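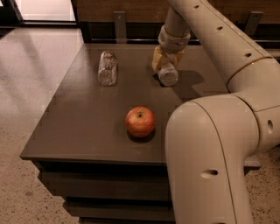

Tema 8. Programación por demostración -- apuntes de clase

Ojo: esto son notas, no sustituye al guion de prácticas. Si veis algo raro me escribís y lo corrijo.

Idea general

Enseñar la tarea en vez de programarla. El operador la hace, el robot graba (articulaciones, pinza, cámara) y de ahí sale la política. Dos vías:

Guiado manual (cinestésico). Se coge el brazo y se lleva. Modo de gravedad compensada, si no pesa una barbaridad. Lo bueno: notas el contacto en la mano. Lo malo: vuestro propio brazo sale en la cámara, y eso ensucia los datos. Además con dedos articulados es un lío, una mano para la muñeca y otra para cerrar la pinza.

Teleoperación. Mando, guantes, gafas o brazo maestro. Cámara limpia, el operador ve lo mismo que va a ver la política. A cambio casi no hay sensación de fuerza y siempre hay algo de retardo. En prácticas usamos esta, con la consola Prusari.

Pregunta que salió en clase: ¿se pueden mezclar? Sí, pero etiquetad el origen de cada episodio. Las velocidades no se parecen en nada.

Tarea de la práctica: botellas y manzana

Mesa oscura, botellas de plástico transparente y una manzana. El brazo coge una botella y la levanta. La manzana no se toca -- es el distractor. Parece fácil y no lo es:

- Plástico transparente: la cámara de profundidad falla mucho. Fiarse del color y de los brillos, no de la nube de puntos.
- Botella tumbada: según cómo esté girada cambia por completo el agarre. Si apunta hacia la cámara se ve casi solo la base, redonda y corta, y la longitud hay que imaginársela.
- Botella arrugada: cede al cerrar. Apretar poco a poco.
- La sombra del brazo cae sobre el tablero y se mueve con él. El modelo la aprende si todos los episodios llevan la misma luz.

Procedimiento (por parejas, uno opera y otro anota)

1. Brazo en reposo, pinza abierta. Comprobar que graba ANTES de moverse. El año pasado se perdieron 12 episodios por esto.

2. Aproximación por arriba. Despacio el último tramo. Si hay que corregir, se corrige sin soltar el mando, las correcciones tambien son datos buenos.

3. Cierre. Esperar un momento con la pinza cerrada antes de subir. Sin esa pausa la política intenta levantar cuando aún no ha agarrado, es el fallo más típico.

4. Elevación. Da igual que la botella quede inclinada, con el tapón hacia arriba y a un lado, siempre que los dedos rodeen bien el cuerpo y no se acerque a la manzana.

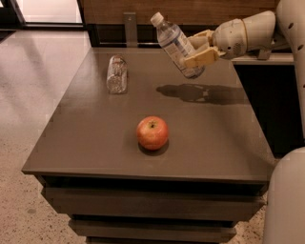 5. Bajar, soltar, retirar. Abrir del todo y luego apartar, en ese orden. Parar la grabación con el brazo ya quieto.

6. Recolocar objetos. Cambiad posición Y orientación, no solo correr la botella un poco a la izquierda.

Cuántos episodios

70 por pareja, en 2 sesiones. Los fallidos no se borran, se marcan como fallo en Ranura y ya se filtran luego. Si os cansáis, cambio de operador. Se nota muchísimo en las trayectorias cuando alguien va harto.

Errores de copia (repaso rápido)

Clonar comportamiento = aprendizaje supervisado de estado a acción. Problema: un error pequeño lleva a un estado que no estaba en los datos, y ahí el siguiente error es mayor. Deriva. Soluciones vistas: más variedad en las demostraciones, intervención humana durante la ejecución (tipo DAgger), predecir bloques de acciones en vez de una sola.

DAgger no entra con demostración, solo saber contar el bucle y para qué sirve.

Entrega

Carpeta con episodios + hoja de anotaciones + una página comentando los fallos. Se sube a Vornow antes de las vacaciones de diciembre. Dudas del simulador, a Huiling Cheng; dudas de la consola, a mí, mejor al acabar la clase que por correo.

Lectura: capítulo 2 del cuadernillo, la parte de teleoperacion. El apartado de fuerzas lo vemos en el tema siguiente.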